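Review: Plondulow two-finger gripper kit, one school year in

Our robotics club bought the Plondulow because the Rirnham was out of stock, and I want that on the record before anybody credits us with judgment. It has now been through most of a school year in the hands of teenagers, so I feel qualified to say a few things.

The kit arrives as a bag of flat black plates, a bag of linkage parts and a bag of screws. The manual covers all of this in four pages, two of them about warranty. Gilberto Huamán, a junior who reads instructions for pleasure, had it together in an afternoon. The rest of the team had it together in two, then apart again, then together with the linkage facing the right way.

Once it's built, it is stiff. I can't fault the plates. The last gripper we owned flexed like a diving board, and you could watch it think about dropping things. This one holds what you tell it to hold, and if you tell it to hold the wrong thing it will do that with equal conviction.

The students' project this year is drive swapping: pick up a hard drive in its carrier tray, line it up with the bay, push it home. A person does it while talking on the phone. We have been at it since the fall.
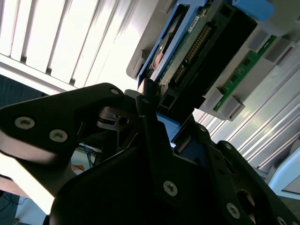
HUARANGA, January

The blue tray is the club's favorite adversary. The fingers are broad and blunt, fine for shoving a tray into a connector and less fine for working next to a circuit board you would like to keep. Yesenia Cabrera, who writes most of our motion code, now brings the drive in at a crawl and stops short of the bay to check the angle. I timed one approach and had finished my coffee before contact.

Now the complaints. The screws are hex socket, at least the big ones, and the kit includes one hex key, which fits the second most common size. The small screws work themselves out. We put threadlocker on everything in November and the problem went away, along with any hope of adjusting the fingers later. The mounting plate assumes you own a Plondulow arm. We do not, so we drilled it, and there went the two pages of warranty.

The software is called Bulia and it has a very nice logo. It reports grip position as a number from 0 to 4000, where 4000 is closed and 2000 should be half open. Ours reads 2525 at half open. I wrote to support and was told this was within tolerance. We subtract the difference in code and have a comment there that I've asked the students to clean up before parents' night.

Would I buy it again? For a class that wants to stack blocks, no, it's too much gripper and you will spend your time on calibration. For a club with a stubborn project and a couple of kids who enjoy being annoyed by hardware, yes. Buy your own hex keys first. Buy the threadlocker too, and keep it away from the freshmen.

Three and a half stars. It would be four with the right key in the bag.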